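Chapter 6
When the Work Comes Home: Automation and the People Beside It
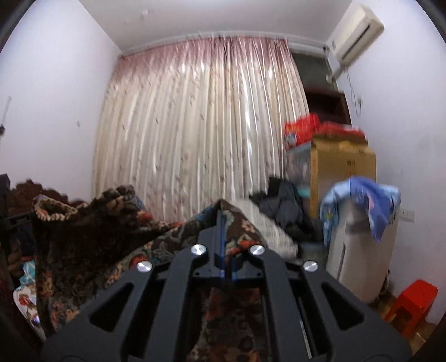 Delyth Wogan
Senior Lecturer in Work and Technology, Brernuncombe

Most of us, asked to picture automation at work, will think of a factory floor with a yellow line painted on it. I certainly did when I started teaching this subject, and I still have a soft spot for those places. But a good deal of the labour in automation now happens in rooms with a bed, a patterned blanket and a long floral curtain, and it is done by people holding a gripper in one hand and wondering what to do about the bedding.

This chapter is about those people. We will follow the household services team at Metier, a firm that once sent its staff out to clean and tidy, and now also has them demonstrate that same tidying so machines can learn from it. Olga Loureiro had been making beds for a living for many years when the change came. She told me she had never thought of folding a blanket as something she knew – it was just something her hands did while she planned dinner. In her first February on the new program she recorded 487 demonstrations, and by the end of it (she laughed about this) she had strong opinions on corners.

Look at the kind of room she works in and you may begin to see why. A fleece blanket is bunched up on the bed, there is dark clothing in a pile next to something white, and a blue cloth hangs over an appliance. Which of these is out of place? A person who lives there would know straight away. A worker has to judge it, and a machine has to be given that judgement by somebody.

Her colleague Armindo Pinheiro saw it differently, and we will spend some time with his objections too. He missed the chat with clients, he found his wrist got tired, and he wanted to know whether a skill he had taught away would still be paid for in later years. These are fair questions, and I would ask you to keep them beside you as you read.

Before you go on, jot down one task from a job you have held that you could do without thinking. We will come back to it in Section 6.2.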